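Workshop and Household Tips: Equipment

Before you buy a gripper for jobs around the house

By Linnea Strand

Readers who have started looking at hand-held grippers, or at a small arm to go with one, mostly ask which to buy. Work out the budget first. The purchase price is only part of it.

Write down the jobs. Walk through the house with a notepad and list what you want picked up, moved or held. Note the size of each item and what it is made of. Boxes, bags and jars all need different things from a gripper.

Measure the widest item. Compare it with the full opening of the fingers, then leave a little to spare. A box wider than the opening can still be handled by one edge or one wall, so measure the thickness of the edge too.

Price the whole kit. My own list came to 2260 dollars for the gripper, mount, camera, cables and a storage case. The gripper alone was 657. Put the small parts on the same sheet as the big ones.

Set aside money for finger pads. Pads wear, and they pick up crumbs and lint. I keep 20 dollars a month for pads and cleaning cloths and carry over whatever is left.

Ask about spares before ordering. Find out whether pads and screws are sold singly or only in sets. Jocelyn Belmonte waited 17 days for one screw, so I now order two of everything small.

Try it on soft surfaces. A bed or sofa gives under a load and a light box will slide on a bedspread. Borrow or rent a unit for an afternoon and use it where you plan to work.

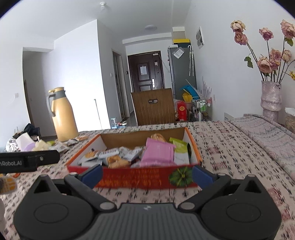

Finger pads against the front edge of a cardboard snack box on a bed.

Check the walkways. If you are planning for a wheeled base later, measure doorways and the narrowest part of the hall with the furniture where it normally stands. Stools, carts and toys on the floor take up width.

Plan for charging and storage. You need a free outlet and a shelf deep enough for the case. Add an extension cord to the budget if the outlet is behind furniture.

Keep the receipt and the packing foam until the return period is over.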